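Kerkura (robot)

Kerkura is a two-armed tabletop robot built by Ánh Khổng in a shared workshop. Stub article, needs dates. Two arms, two black multi-fingered hands, white table. Main task is block stacking: red, yellow, green.
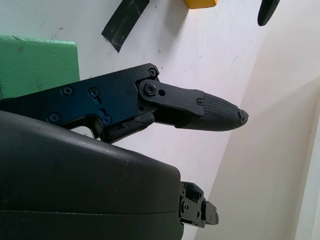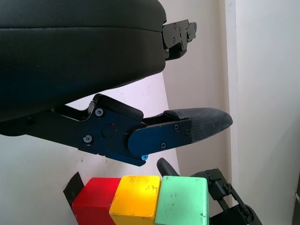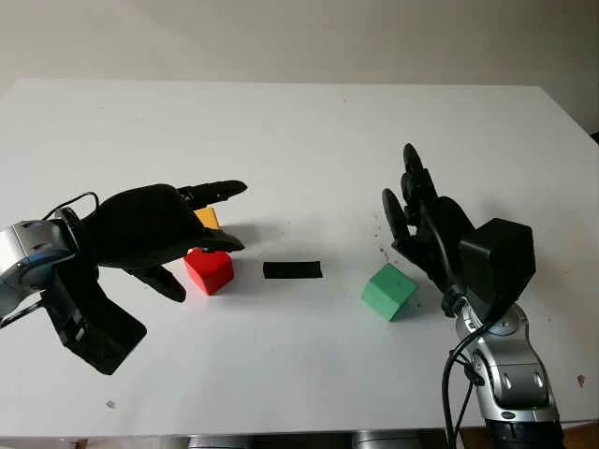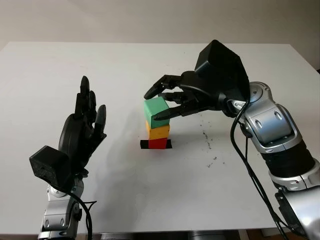 Kerkura at the workshop. The last two show the table with the three blocks.

Background
Started in November as a one-arm build called Quan. Quan could push things but not much else, and it sagged. Second arm added the next spring, name changed. Total spend to that point was 2,620 dollars, most of it on the arms, bought used.

Control
Runs on Omix, a small motion program Khổng wrote for Quan and then mostly rewrote. The arms take turns by default. Moving both at once is possible but the timing drifts after a while, and a restart is teh usual fix. Each arm has its own power supply; sharing one caused dropouts.

Stacking
Target order is red at the bottom, yellow, then green. Black tape marks the spot. Khổng's log for the first winter lists 680 tries, 509 of them full stacks. Of the rest, 152 fell at the third block. Remainder not explained in the log.

Known problems
Cables. They snag if the elbow turns too far, so Omix limits it. Fingertips wear and have to be swaped out. Crumbs on the table throw off small objects but not blocks.

Later work
A lighter version, Rurnach, was planned with one hand and a shorter arm. Frame cut, wiring not done. See also: Quan, Omix.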